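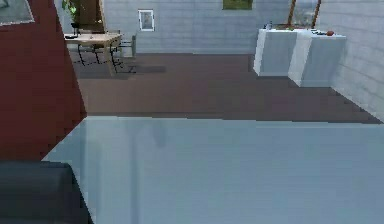
Robot Rules: How Machines and People Share a Room Safely

Imagine you have a robot helper at home. You ask it to bring you an apple, and off goes its arm! But what if your little brother runs past? What if the cat jumps up to see what's going on? And who decides how fast that arm is allowed to swing?

Robots have rules, just like cars and swings and fireworks do. Some of the rules are written down in thick books that engineers read at work. You don't have to read the thick books. We've picked out the best bits for you.

What is a standard?

A standard is a set of rules that lots of people have agreed on. Think about a light bulb. You can buy one in any store, take it home, and it fits your lamp! That works because bulb makers and lamp makers agreed on the size of the screw part.

Robots have standards too. People who build robots, people who use them, and people who study safety get together (sometimes for years!) and argue about every sentence. How loud can it be? How hard can it push? Where does the stop button go? When they finally agree, the rules are printed and everybody can use them.

Rule one: Somebody must be able to stop it

Almost every big robot has an emergency stop. It's usually a fat red button, and you can hit it with your whole hand. You don't need to be strong and you don't need to aim very well. Once the button is pushed, the robot has to stay stopped. Letting go of the button mustn't start it up again. A person has to look around first, reset the button, and then tell the robot to go as a separate step.

At the Trornham robot workshop, every new worker practices hitting the button on the first morning. They do it standing up, sitting down, and with their left hand. It sounds silly, but it's a great idea -- when you're surprised, your hand does what it has practiced.

Rule two: Slow down near people

A robot arm working alone behind a fence can move really fast. A robot arm working next to a person has to be much gentler. Some arms have sensors that feel a bump and stop. Others use scanners that watch the floor. If you walk into the outer zone, the robot slows down. If you walk into the inner zone, it stops completely.

At Trornham the outer zone is marked with yellow tape and the inner zone with red tape. The robots don't need the tape at all! It's there for the people, so they know where the zones begin.

Rule three: Think about what could go wrong

Before a robot starts a new job, its team does something called a risk assessment. That's a grown-up name for asking "What if?" over and over again.

What if the power goes out while it's holding a glass bottle?
What if it drops something on the floor and someone slips?
What if a chair gets moved and now it's in the way?
What if somebody's sleeve gets caught?

Killian Maillard leads the "What if?" meetings at Trornham. His longest list had 179 questions on it, all for one robot that puts away dishes. "We got to the end of the list and then somebody asked about wet dishes," he told us. "So we had to start a new page."

For every question, the team writes down an answer. The best answer is to take the danger away. If a corner is sharp, make it round! If that can't be done, they put up a guard or a fence. Warning signs come last, since people forget to read them.

Rule four: Practice in a pretend room first

Did you know that many robots learn in a world that isn't real? Engineers build a room on a computer, a bit like a video game level. There can be a table and chairs, a counter with things on it, and even a potted plant. The pretend robot can try the same job 700 times. If it knocks over a pretend bottle, there's no mess to mop up.

But there's a rule about this as well. Passing the test on the computer is only the beginning. Real floors have bumps. Real sunlight shines into cameras. So after the computer come slow tests in a real room, with a person standing by the stop button. The Trornham team asks for 50 slow runs without a mistake before the robot may go any faster, and if it makes one on the very last run, they go back and start counting again. Ouch!

Rule five: Write it down

Engineers keep a log for each robot. It says who changed something, what they changed, and when. If the robot acts strangely in August, the team can look back and find out that somebody put on a new gripper the week before.

Try it yourself!

Ask a friend or a parent to be the robot. You are the safety engineer.

1. Choose an easy job, like carrying a plastic cup from the table to the counter.
2. Walk the path together and ask as many "What if?" questions as you can. Write them all down.
3. Fix what you can. Push in the chairs. Pick up the socks.
4. Choose a stop word. When anyone says it, the robot must freeze right away!
5. Let the robot do the job very slowly. Then try it with someone else walking through the room.

Did you think of a new "What if?" while the robot was moving? Add it to your list and have another go.

Words to know

Emergency stop: a button that makes a machine stop right away.
Gripper: the part of a robot that grabs things, like a hand.
Risk assessment: a careful search for things that could go wrong.
Sensor: a part that lets a robot feel, see, or measure something.
Simulation: a pretend world inside a computer.
Standard: a set of rules that many people have agreed to use.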